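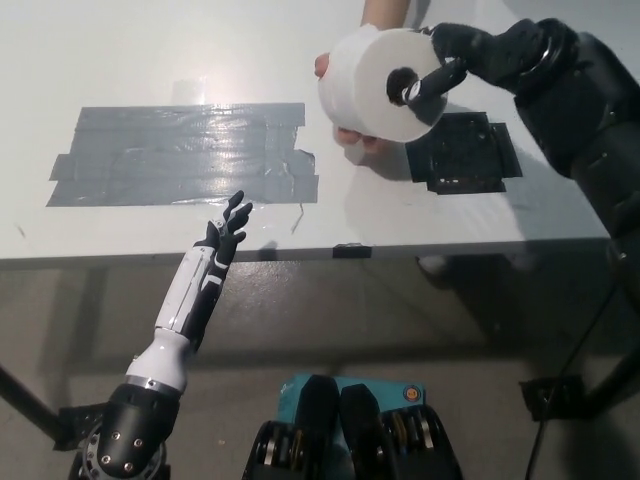
*Roll handover, right finger in the core, left hand open and waiting.*

11/8/21

Bathroom chores day! I've wanted to get to these for ages, and I'm writing this up while it's fresh, so forgive the order.

The question on the whiteboard is still the same one: can the machine do a job in somebody's house that they'd otherwise have to do themselves? Toilet roll is a lovely test for it. It's light, it squashes, it has a hole through the middle, and everybody on the team has strong feelings about how it ought to be hung.

We're starting with the handover. A person holds the roll up over the table, the right arm comes in and puts a finger into the core, and the person lets go when they feel the weight being taken. Then it's down onto the table, inside the black tape square if we're lucky.

18 tries before lunch, 13 good ones. I was hoping for ten! Of the misses, most were the finger catching the rim of the core and pushing the roll away before it was properly in. You can feel it in your hand when it happens, a sort of soft nudge, and the temptation to help by moving the roll onto the finger is enormous. I did it twice without meaning to and struck both from the count (they're not in the 18).

Nicanor Espinoza came over from the Aston bench and asked why we don't just pinch the thing from outside like a normal person would. Fair question. We tried that last month and the grip either slid on the loose outer sheet or left a dent. Going in through the core feels a bit like cheating, but think about what the roll has to do next: it has to go on a holder. If the finger's already through the middle, half the lining up is done. Nicanor wasn't convinced and wants a side-by-side. Good, let's do it.

Things to sort out:

- Approach angle. It's coming up from low on the right and that suits a roll held with the flat face turned that way. Turn the roll even a little towards the person and it struggles. Needs trying at 4 angles, same holder-upper each time.
- Left hand. So far it only opens and waits. I'd like it to come up under the roll and steady it, and the Volitz timing script ought to manage that if I can get both arms starting off the same cue.
- Glare on the white tabletop. Didn't cause a miss that I noticed, but I don't trust it. Try with the blind down.
- Grey tape is wrinkling again. Leave it until the end of the week's runs so the layout stays the same, then redo it.

Is it a chore yet? No. A person still does the fetching and the holding, and a child of five could beat it for speed. But the bit in the middle, where something floppy and awkward goes from a human hand to a machine, went better today than I've ever seen it go here, and I was grinning like an idiot by try nine.

Next up is the real holder. The Ustico one with the open end is the kind one, so start there. The Bárány has the spring bar, which wants two hands and a bit of bad temper even from me, so that can wait until August is over.

Need more rolls from the stores. The practice ones have gone oval.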